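Autopartage : les véhicules électriques passent à 19

La coopérative Vurnivetti a reçu en septembre les deux dernières voitures électriques commandées au printemps. La flotte compte désormais 19 véhicules électriques, répartis entre la gare, le parking Vieira et les stations de quartier. Les modèles à essence restent disponibles au dépôt pour les longs trajets, avec réservation la veille avant 18 heures.

Les nouvelles voitures sont des citadines à quatre places. L'autonomie annoncée suffit pour un aller-retour dans le département, mais nous demandons aux adhérents de tenir compte du chauffage en hiver. Laurinda Loureiro, qui suit l'entretien, a relevé sur les premiers trajets une consommation nettement plus élevée sur la rocade qu'en ville. Les relevés complets seront affichés au local à la fin du mois.

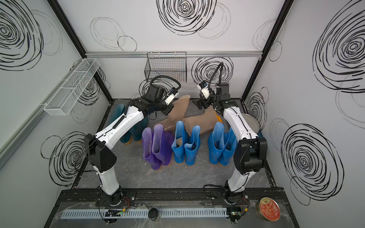
Côté recharge, les bornes du parking Vieira ont été remplacées par du matériel Rakier. Le câble est maintenant attaché à la borne : inutile de sortir celui du coffre. Pour démarrer la charge, passez le badge, branchez, puis attendez le voyant vert – comptez une dizaine de secondes. Si le voyant reste orange, débranchez et recommencez une fois. En cas de nouvel échec, appelez l'assistance et laissez la voiture sur place.

L'assurance change aussi. Le contrat passe chez Trustix, avec une franchise de 291 euros par sinistre. Les adhérents qui avaient souscrit l'option de rachat la conservent aux mêmes conditions jusqu'à l'échéance de leur abonnement. Le constat amiable rangé dans la boîte à gants porte déjà le nouveau numéro de police.

Depuis le début de l'année, nous avons enregistré plus de 793 réservations en électrique. Les créneaux du samedi matin sont les plus demandés. Merci d'annuler dès que possible quand un trajet tombe à l'eau, l'application remet la voiture en ligne aussitôt.

Une prise en main est proposée au parking Vieira le 16 oct. 2025, à 18 h 30, avec Indrek Sepp. Durée : une demi-heure. Inscription au local ou par courriel, permis à présenter sur place.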